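Skip to week list
14 comments | 2 shares

Machines and Everyday Work, Week 2
Can a robot do your chores yet?
Notes by Trevor MacLeod, Flundton Evening College

Okay, so last week we spent most of our time on factories, and a few of you left thinking the robot problem was pretty much solved. Fair enough! If you've ever watched a welding line run, it looks solved. This week I want to bring us back to the kitchen table, where things get a lot messier (and, for me, a lot more fun).

Start with this before you read on. Write down the last chore you did before class. Mine was clearing up after breakfast. Now try to break it into steps small enough that a person who had never seen a kitchen could follow them. I got stuck almost right away, on "pick up the stuff that doesn't belong there." Which stuff? My coffee belongs there until I finish it. The toast crusts belonged there ten minutes ago.

Why the factory had it easier

On a line, people do a huge amount of work for the machine before it ever moves. The part shows up in the same spot, turned the same way, made of the same stuff. Mariama Acheampong talked to the class in April about a packing line she used to help run, and she said the arm got all the credit while the real smarts were in the tray that held the boxes. I think about that tray a lot. Your house doesn't have one. Your house has a junk drawer.

So when you read that a machine can "do the dishes," ask which dishes, and who set them out. A demo with one kind of cup, always in the same place, is closer to the packing line than to your sink. It may still be a very good demo! Just don't give it credit for the whole job.

Grabbing things

Your hand does a bunch of jobs at once when it picks something up. It guesses the weight and the slipperiness, fixes the guess as soon as your skin touches the thing, and squeezes just enough. You do this with an egg and with a can of soup and you don't even stop talking.

For a machine, each of those is its own headache. Hard things with a regular shape are the friendly end. Round things want to roll away. Lumpy things give you a different surface depending on where you touch them. Then there's the soft, slick stuff, which can squash or slide out or do both, and which is, unfortunately, a big part of what ends up on a plate.

Try the reading exercise with a slice of canned peach, two fingers, and your eyes shut. Do it over a bowl, please. I did it over a notebook.

Knowing when you're done

People skip this one, and I'd argue it's the harder half. Say the machine has cleared the big item off a plate. Is the plate clean? A few crumbs are left. Some of us would call that finished and some of us would send it back. "Clear the plate" and "clean the plate" sound almost the same, and they ask for different work: one is picking up, the other is wiping or rinsing. If the instructions don't say which, the machine has to guess, and so would a new kid on his first shift at a diner.

Same trouble with things that are there for looks. A little pumpkin on a table in the fall might be a decoration, or somebody's toy, or in the way. You'd know from the rest of the room. A machine needs that knowledge from somewhere.

Speed and money (short version, we'll do it properly next week)

Take our made-up kitchen, Mensah, from the worksheet. It has 800 plates to clear over a lunch, and a person at an easy pace gets through around 300 an hour. Work out how many hours that is for one person, then do it again for a machine at half the pace. Now add somebody to stand there and fix its mistakes. Whose hours did you save? Bring your numbers, even ugly ones.

Look these over before the discussion:

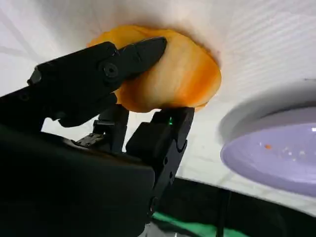
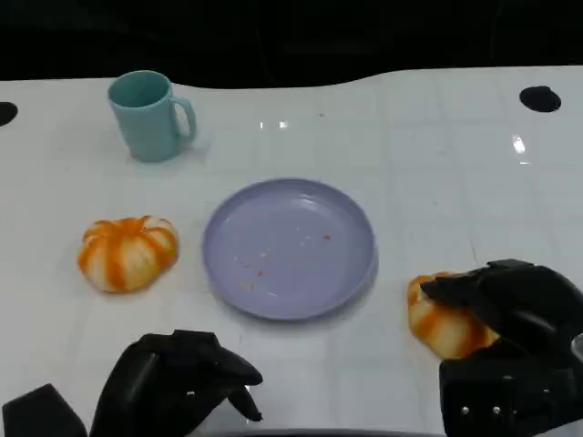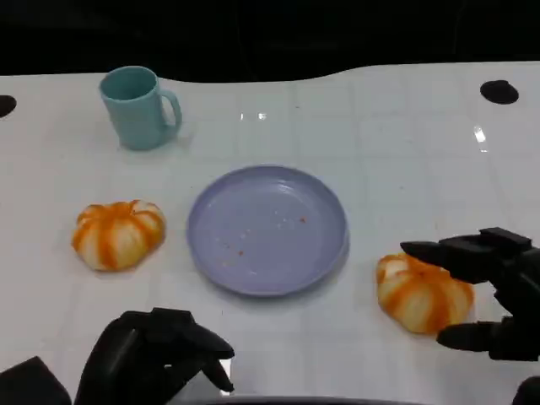 Reading time: 5 minutes

For discussion

Pick one of the objects on that table and tell us how you'd grab it, with your own hand first and then with black robot fingers. The striped pumpkins have ribs, the mug has a handle, the plate has a raised rim. Do those help you or get in your way? And would you use the same grip for the orange piece in the close-up? I wouldn't, but I've changed my mind on this before, so argue with me.

Then the plate. It has crumbs on it. Write one instruction, in plain words, that would leave you happy with how the plate ends up, and swap with your neighbor. Your neighbor's job is to follow it in the dumbest way possible.

My own answer to the question in the title, if you want it: some chores, in some rooms, with somebody nearby. I'd trust a machine with moving a mug long before I'd trust it to decide whether I was finished with the coffee. Mariama is more hopeful than I am and she's coming back for week 3, so save your best objections for her.

Worksheets go in the box by the door, with your name on them this time, please.

More from this course
Week 1: Why factories got robots first
Week 3: What does an hour of help cost?
Worksheet: The Mensah kitchen
Reading: Falto and the folding towel problem
Reading: Notes from the Mevley warehouse visit

Contact the course office | Copyright Flundton Evening College | Back to top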